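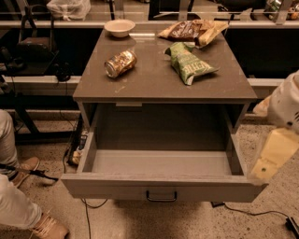
Last edited: Jan 9, 2026

Revau condo listings, is the square footage real?

rostero_837
Listing says 837 sq ft. Floor plan on the Sevunetti site comes out 19 short of that. Agent says it's "measured differently." Sure.

plumbline
They count the balcony. Mine did too — ask for the survey.

gableend
Nah, balconies aren't in the Revau numbers. It's wall thickness. Normal.

rostero_837
Normal for who? HOA is $400 a month and they bill by the foot.

plumbline
Then it matters. I'd want it in writing before any offer.

gableend
You'll lose the place over a closet.

rostero_837
Been listed since last January. I'll risk it.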